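## 4. Setting Out the Play Floor

The Ivetti play floor is supplied as a gray marble-patterned panel with one orange wall and one blue wall. Assemble the walls (Section 3) before placing any blocks or toys.

1. Wipe the floor panel with a damp cloth and let it dry for 30 minutes.
2. Check that the panel lies flat. If a corner lifts, loosen the nearest wall clip, press the panel down and tighten the clip again.
3. Place one cube near the middle of the floor, emblem facing up.
4. Place the owl to the right of the cube. Leave a hand's width between them.
5. Stand any taller piece toward the back, against the blue side.
6. Keep the remaining blocks in the tray until they are needed.

**Note:** The marble pattern has no direction. The panel can be turned end for end if one side becomes worn.

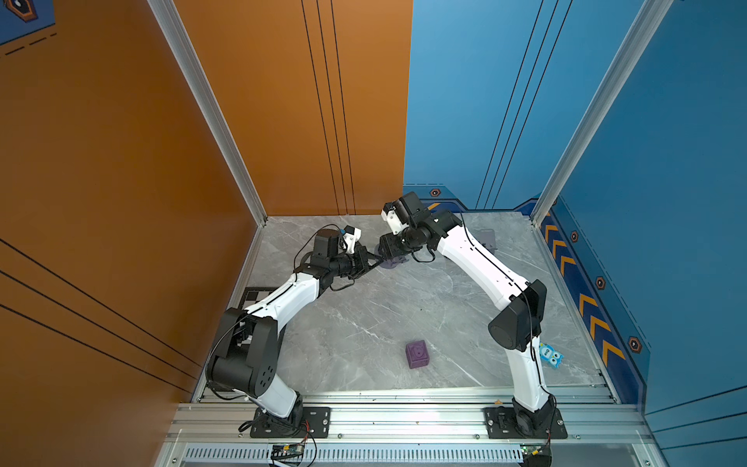

After each session, return the blocks to the tray first and the toys second. Check behind the taller pieces for small blocks before closing the lid.

### 4.1 Cleaning the pieces

1. Wash blocks in warm water with mild dish soap. Do not soak.
2. Clean around raised emblems with a soft brush.
3. Wipe printed toys with a dry cloth only. Water dulls the lettering.

**Caution:** Do not use solvent or abrasive pads on the walls. Scratches in the orange and blue finish cannot be polished out.

**Caution:** Do not load the floor panel with more than 29 lb.

Replacement trays and wall clips are listed in Section 7.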